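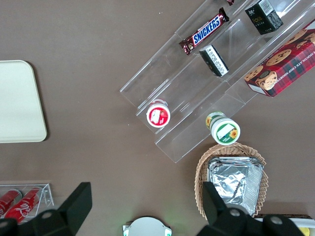
What does Drarnel do?

Drarnel runs structured courses in personal habit change for working adults. Each course covers one habit, chosen by the participant, and is delivered by written lessons and scheduled calls with a coach.

Search this site Enter keyword Go

About Drarnel

Drarnel was set up as a two-person coaching office in Ravville. It now offers courses in four subject areas: sleep schedule, time planning, household paperwork and regular reading. All courses use the same format, which we call the Jomotow plan. The name refers to the format only and is not a qualification.

The Jomotow plan

A standard plan lasts 16 weeks and has 2 phases. In the first phase the participant keeps a daily log and makes no changes. The log has one line per day: time, place, and whether the habit took place. In the second phase the participant makes one change at a time and holds it for at least 21 days before adding another. If a change is dropped for more than a week, the count for that change starts again.

Coaches review the log before each call. Calls are held every other week and last half an hour. A missed call can be moved once. Lessons are sent as plain documents that can be printed, and no app is required - the log can be kept on paper or in a spreadsheet.

We do not set targets on behalf of participants. The coach checks that a target can be measured and that it depends on the participant's own actions. "Be in bed by eleven" meets both conditions. "Feel more rested" does not, and would be rewritten at the first call.

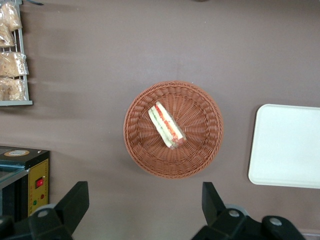

Coaches and training

All coaches complete our internal course before taking participants. It covers log review, question technique, record keeping and referral. Drarnel is not a medical or counseling service. Where a participant raises a matter outside the scope of the plan, the coach will say so and suggest speaking to a suitable professional.

Group courses

Employers and community groups can book the plan for groups. We have around 134 group participants in a typical year. Group members receive the same lessons, but every second call is replaced by a shared session. Individual logs are not passed to the employer. The employer receives attendance totals only.

The Georgiou room

Our office has one teaching room, the Georgiou room, used for shared sessions and coach training. It is on the ground floor with step-free access. Individual calls are not held there - these are by phone or video. Enrollment for the next group course opens in July.

Page last reviewed 5 Jun 2020

Related items
How to fill in the daily log
Choosing a habit you can measure
Restarting a plan after a break
Group booking terms

Contact us | Copyright Drarnel | Back to top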